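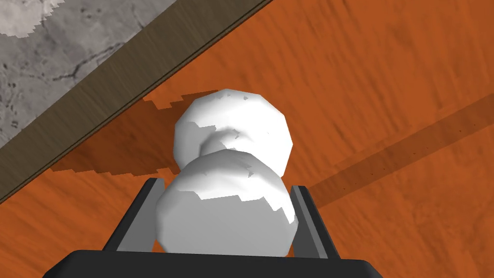 White and lumpy, with a narrow waist.

30th January

I finally grew peanuts! Two big pots on the porch, a variety sold as Bemness, and I dug them up after the vines turned yellow. The flowers bend down and push their pegs into the soil — I must have checked on them every morning before coffee. I got about 300 pods, and I'm still grinning.

Most of them went straight into the boiling pot with far too much salt. The rest dried on a rack in the hallway, and I walked past that corner sideways for weeks.
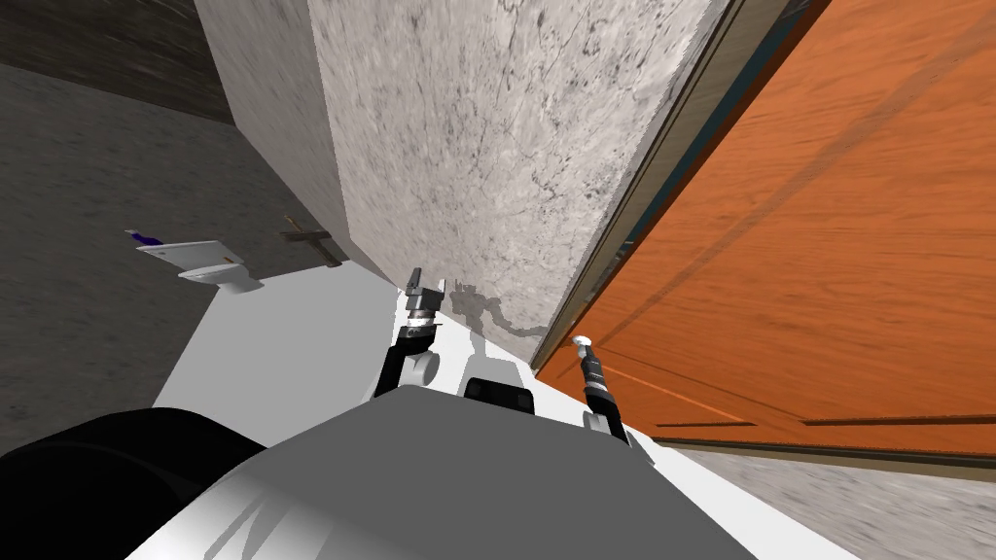
What I'm planting next

More Bemness, for sure, plus a row of Jindard if the seed comes in time. I want a sandier mix too, and bigger pots!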